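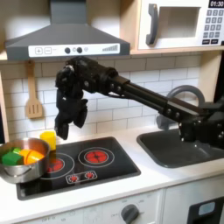 Batch cooking: does it save what they say it saves?

Every March the same advice comes round again. Give up one afternoon, cook everything for the week, stack it in boxes and watch the shopping bill fall. Gillies, the meal-planning service that a few of you have written in about, promises a saving of 200 a month for a household of four. I asked how they got there. The reply was polite and said the number was "based on typical habits", without telling me whose.

So I looked at what readers had sent us instead. Regula Lehner in Dreltoddale kept every receipt for 5 weeks, first cooking as she normally does and then following the Gillies plan to the letter. Her shopping came to 197 in the last normal week. In the first week of the plan it went up, as she had to buy spices, two kinds of lentils and a pile of tubs with lids. After that it dropped a bit, then crept back when the family got sick of bean stew and ordered a takeaway.

She doesn't blame the stew, which she says was fine on the first night.
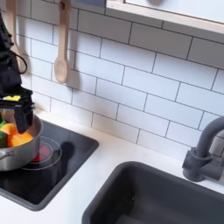

The trouble with most of these sums is what they get compared against. If you live on takeaways and start cooking at home, of course you spend less, and you would whether you did it in one go or night by night. If you already cook most evenings, the saving has to come from throwing less away, and I have yet to see a plan that measures that properly. The Wisport leaflet that came with last month's mailing has a nice chart on waste but no labels up the side.

Konrad Berchtold wrote to defend the idea. He freezes around 21 portions at a time and says the money hardly matters to him; he likes not having to think at six o'clock. Fair enough. I can believe that far more easily than the 200. He also admits that a fair few of the tubs at the bottom of his freezer have lost their labels and that he is a little afraid of them.

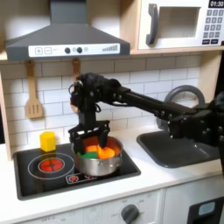
Then there is the fuel. Grama, whose slow cooker guide is doing the rounds, says one long cook beats several short ones. Perhaps it does, but the guide leaves out the reheating, and it leaves out running a second freezer, which two of our readers bought to hold all this thrift.

My own view for now is to cook double when you're making something that keeps, eat the rest two days later, and leave the subscription alone. If you have receipts that say otherwise, please send them in, with the takeaways left in.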